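Children's Pages > How Things Work > Water at Home > Where Does the Flush Go?

Print this page | E-mail this page to a friend

Where Does the Flush Go?

Every day you push a handle or a button, there is a loud noise, and the water goes away. Most people do not think about it any more after this. But the water has a long trip before it, and also it had a long trip before it came to you. In this page we will follow it.

We begin with the tank. Many toilets have a tank behind the seat, and some have it hidden inside the wall. The tank is full of clean water, the same water which comes from your kitchen tap. When you push the handle, a rubber plug at the bottom of the tank lifts up, and all the water runs down into the bowl in a few seconds. It must be fast. If you pour the same water slowly, with a small cup, the bowl will not empty itself. You can try this with a cup if your parents permit it.

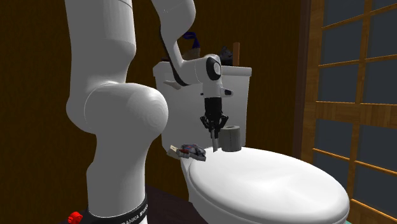
The bowl looks like a simple thing, but its shape is very clever. Inside there is a pipe that goes first up and then down, like the neck of a swan. When much water comes at once, it fills this bent pipe completely, and then the water pulls itself over the top of the bend. This pulling is called a siphon. Toilets are often white, as the one in the picture is, and from the outside you cannot guess how the pipe bends. When the air comes into the pipe, the siphon stops, and you hear the sound "glug". Some water always stays in the bottom of the bowl. This water works like a door. It lets things go out, but it does not let the bad smell from the sewer come in.

Meanwhile the tank is filling again. In many tanks a float, a small thing full of air, rides up on the water. When it is high enough, it closes the valve and the water stops. If you ever hear a toilet that whispers all night, maybe its valve does not close well. Tell an adult, because a lot of clean water can be lost in this way.

Words to know

Siphon: a bent tube that pulls water over its top and down the other side.
Valve: a small gate which opens and closes for water.
Sewer: the big pipes under the street for used water.
Sludge: the thick mud that stays when dirty water stands still.

Down the hill

From your bathroom the water goes down a pipe in the wall, and then under the ground to the street. There it meets the water from your shower, from the sink, from the washing machine, and from all your neighbors. The pipes become bigger and bigger, like small rivers that join to make a large one.

Sewer pipes are laid with a little slope, so the water can run by itself. In our town, Rosard, this is easy, as the town stands on a hill. In Kovusa, down by the lake, the land is flat, and the pipes would have to go deeper and deeper. For this reason there is a pump station on Baxter Street. It lifts the water up, and then it can run down again. If you pass by the small brick house with the green door, put your ear near the wall. You will hear it humming.
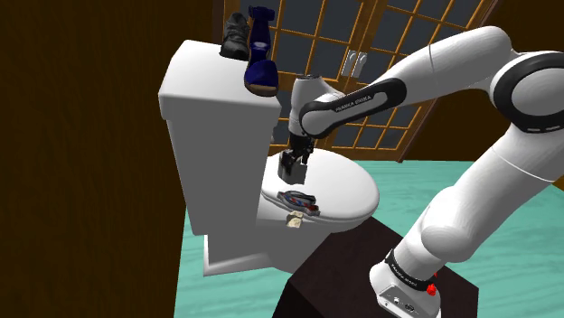
A white toilet. The trip of the water starts in the bowl.

At the end of the pipes is the cleaning plant. Ours is named Viltier and it cleans the water of 3000 homes. The first thing the water meets there is a screen, a kind of giant comb made from metal bars. It catches everything that should never have been in the toilet. The workers at Viltier have found toy cars, spoons, a wig, and one time a whole pair of swimming pants. Last June the screen caught 127 cotton sticks in one morning.

After the screen, the water goes slowly through a long basin, and the sand sinks to the bottom. Then it comes in a round, deep pool, where it stands very quiet. Here the heavier dirt sinks too and becomes sludge. Fat and oil swim on the top, and a long arm pushes them away to the side.

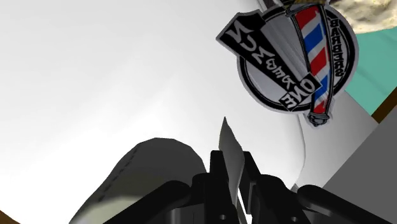

Now the water looks cleaner, but it is not clean yet. Very small pieces of dirt are still in it, and no comb is fine enough for them. So the plant gets help from bacteria. They are living things so small that you need a microscope to see them, and they eat the dirt. To be healthy they need air, so machines blow bubbles through the pool day and night. It looks like a huge pot of soup that is boiling, but it does not cook.

When the bacteria have eaten enough, they sink also, and the clear water flows over the edge into the last channel. It is tested, and then it goes in the river. You should not drink it, but the fish can live in it very well. Later the sun will lift some of this water up to the clouds, and it will come back as rain.

What can you do?

Put only pee, poo and toilet paper in the toilet. Wet wipes look like paper, but they do not fall apart, and they make long ropes in the pumps. Cooking oil belongs in a jar with a lid. And if your toilet has two buttons, use the small one when it is enough.

Try it yourself

Take two jars with water. Put a piece of toilet paper in one and a wet wipe in the other. Close them and shake them well, then look what happened inside. Write it down, and look again before you go to bed.

Back to top | Contact the Children's Pages | Copyright Rosard Water Works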